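Blog > Around the House > Bedroom > Summer Bed Gallery

By Celeste Moreira
April

Hello again! It's warm enough at my place that I've gone over to the summer bed, bamboo mat and all. The mat is the little-tile kind, and I love it so much that I start looking at the weather forecast in March just to see if I can get it out yet.

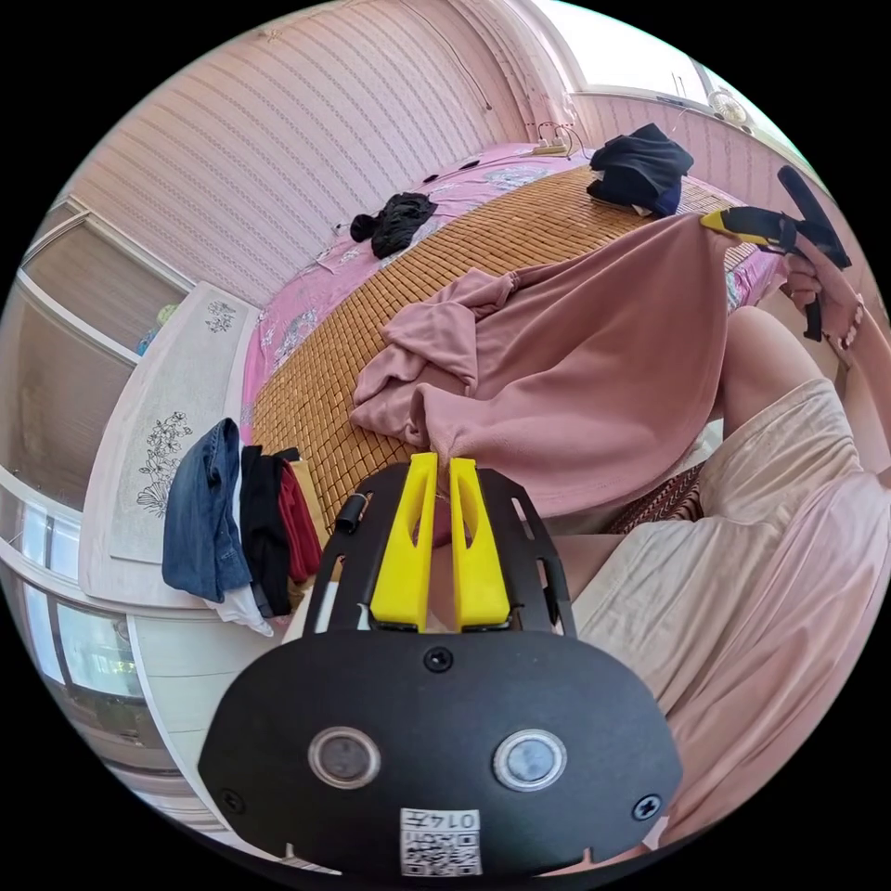

I'm a sleeves-first person with sweatshirts. Lay it flat, bring both arms across the front, then fold the bottom up to the neck and smooth it down with your palm. The mat is great for this, by the way, because it's firm and you get a much crisper fold than you do on a squashy comforter! Heavy sweatshirts go up on the closet shelf until fall, but I always keep one pink one where I can reach it, for the nights when the fan wins. 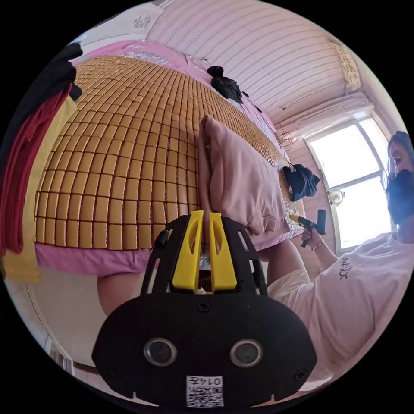 Pink bedding and dark clothes, that's pretty much my whole laundry situation. I wash the two apart, cold, and the pillowcase gets changed more often than the sheet does. The case I bought from Matos last spring and it has stayed nice and soft, so I went back for 4 more (my sister got one, the rest are mine, sorry). As for the mat, wipe it down with a damp cloth that you've wrung out really well, go along the rows, and let it air before you lie on it. Mine was $77 from Zisteck and I grumbled over the price for a week.
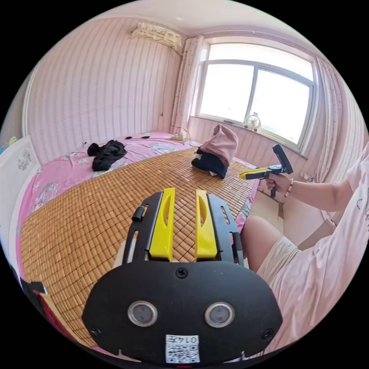

I like to leave some of the printed sheet showing around the mat, it's too sweet to cover up completely. And do put a sheet under there, even if you think you won't need one. I tried going without for one night and everything slid all over the place! Next up is the closet, which is going to take me a lot longer than the bed did.

Comments

Flada: Does the mat pull your hair? My old one did and I gave it away.

Celeste Moreira: Only when I sleep flat without the pillow! Hair up in a braid and I'm fine.

Toditz: We have 4 of these in our house and the kids fight over the biggest one. Roll it, don't fold it, when you put it away.

marigold_k: That sheet!! So cute.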